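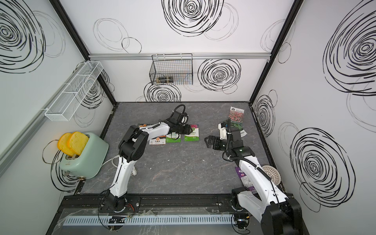
Two arms at the table, with the scribbled walls behind them.

Plarnex: changes to guest access on shared boards

From October, Plarnex handles guest links differently. The change affects anyone who shares a board with people outside their own workspace. Boards used only by members carry on as before, and no action is needed for them.

Until now a guest link had no expiry. Once sent, it worked until the board owner switched it off by hand, and many were never switched off. Under the new rules each guest link has a lifetime, set when the link is made. The default is 40 days. The owner can choose anything from one day to 400, or change the figure later without sending a new link.

Existing links are treated as if they had been made on the day your workspace is moved over. They will not stop working at once. The owner of each board gets a message in the Plarnex inbox when a link has a week left to run, and a second one on the last day.

To check or change a link:

Open the board and choose Share, then Guest links.
Find the link in the list. Expired links are shown in grey and stay in the list until removed.
Choose Edit and set the new lifetime in days.
Save. The change applies straight away, including to guests who have the board open.

A guest whose link expires during a session can finish the note they are typing, and it is saved. After that the board becomes read-only for them and closes when they leave the page. Comments left by guests remain on the board under the name they gave on entry.

There is also a new limit of 50 guests on a single board at one time. Members do not count towards it. A guest over the limit sees a waiting page and is let in when a place comes free — they do not need to reload. Owners who run larger sessions should add regular attendees as members, or split the work over linked boards.

Permissions have been reduced to two levels for guests, View and Edit. The old Comment level has gone. Links that used it have been set to View with comments turned on, so guests can do the same things as before. If you do not want comments from viewers, turn them off under Board settings.

Abrehet Gudeta has tested the new rules on the Flarkton and Ostow workspaces. One fault was found: boards copied from a template kept the guest links of the original. This is fixed in version 2, but copies made before the update should be checked by hand. Open Guest links on the copy and remove any entry you do not recognise.

The Sfakianakis workspace will be moved last, as it still uses password-protected links. Passwords will carry over unchanged.

Yu-ting Tang is running a short drop-in on Wednesday for board owners. Questions can also be left on the Guest Access board, which is open to all members.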